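Jul 21, 2018
Project report, Household Materials course, Solberg summer term
Supervisor: Bergþóra Briem

# What oil does for a wooden cutting board

My grandmother had one cutting board for as long as I knew her. It had a dip in the middle where the bread knife had worn it down, and once a month she rubbed it with whatever oil stood next to the stove. When we were asked to choose a household object for the summer project, I thought of that board before I had even finished reading the assignment, and I'm afraid I talked about it so much in the first class that everyone else at my table stayed well away from the subject.

The question I settled on is a small one. If you oil a wooden or bamboo cutting board, does it take up less water when you wash it, and does it matter much which oil you use? I had hoped to look at knife marks and smells too, but Bergþóra kindly told me to pick something I could put on a scale, and she was right.

## Background

Wood takes up water through its pores, most quickly at the end grain, where the cut ends of the fibers are open like a bundle of straws. When one side of a board gets wetter than the other, it swells on that side and the board cups. If this happens over and over, you get small cracks, usually starting at the short edges. Anyone who has left a board lying in the sink overnight has probably seen it rock on the counter the next day.

Bamboo is a grass, strictly speaking, and the boards are made from strips glued together under pressure. It is quite dense, so it soaks up water slowly, but the glue lines can be a weak spot once the strips begin to move. Plenty of people treat bamboo boards as if they needed no care at all, and I was one of them until this summer.

Oils come in two main families. Drying oils, such as linseed, walnut and tung, react with the air and harden inside the wood. Non-drying oils, such as mineral oil, stay liquid and slowly wash out again. Olive oil and other ordinary cooking oils don't harden properly either, and they can turn rancid, as my grandmother's board did most summers (we loved her anyway, and the bread too). Beeswax is often melted into mineral oil to make a paste that sits on the surface a little longer.

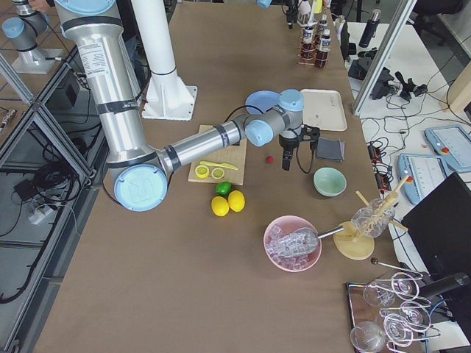 ## Materials

I used offcuts of beech and maple from a furniture workshop called Drekance, who let me dig through their scrap bin for a whole afternoon and even lent me gloves. The bamboo came from an old board that I sawed into blocks. Everything was sanded to the same smoothness, and the heaviest block weighed 207 grams.

The treatments were:

- nothing at all
- mineral oil, from a 500 ml bottle sold under the Otari name
- raw linseed oil
- a paste of beeswax and mineral oil, which I melted together in a jar standing in hot water

Over the whole project I used some 225 ml of the mineral oil, counting what went into the paste and what went onto my sleeves.

## Method

Each block got its oil with a clean cotton cloth, wiped along the grain and worked well into the ends. I left the oil to soak in overnight, wiped off what was left and repeated the whole thing on the following days until every block had been treated four times. The linseed blocks then needed a long rest on a rack by the window. I had read that linseed takes its time, but I hadn't really believed it, and my plan had to be moved along to make room for them.

For the test itself I weighed each block, stood it on end in a shallow tray of cool tap water, took it out again, patted it with a towel and weighed it a second time. Then it dried on the rack and I did it all over again. I also kept a notebook of how the blocks looked and felt, with remarks like "fuzzy" and "nice". Bergþóra has asked me to use a proper scale for that next time.

One warning for anyone who wants to repeat this: cloths soaked in linseed oil can heat up by themselves and catch fire if they are left in a heap. I spread mine flat outdoors until they were stiff and dry.

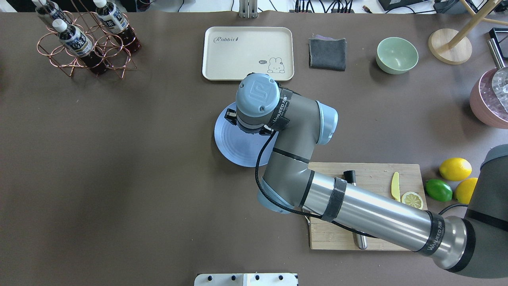
*Fig. 2. Bamboo board and a round pale blue plate on the brown tabletop.*

## Results

The untreated blocks took up the most water in every round, which was no surprise. Beech was the thirstiest and went rough after its first soaking, so that it needed sanding before it felt pleasant again. Maple did a bit better. Untreated bamboo gained the least of the untreated blocks, although one of them opened slightly along a glue line toward the end.

Among the treated blocks, the paste gave the best result in the first round, and water stood on it in round beads. By the later rounds it had lost most of its lead. Mineral oil on its own helped at first and then faded in much the same way. Linseed started out in the middle and stayed there, and in the last round the linseed blocks had taken up less water than any of the others.

## Discussion

I came into this hoping to find one best oil, and what I have is more of a trade. Linseed lasts longer but asks for a lot of patience, and it turned my pale maple a honey color that I happen to like and my roommate does not. The paste is quick and smells lovely, but you have to keep coming back to it. For a busy kitchen where boards are washed several times a day, I think I would choose the paste and keep the jar where people can reach it.

My test had weak points. Standing blocks on end is harsher than a normal wash, and I didn't use soap, which probably strips oil faster than water alone. The blocks also had no knife cuts in them. I would like to score half of them with a blade and go through the rounds again in August, if Drekance will let me back into the scrap bin.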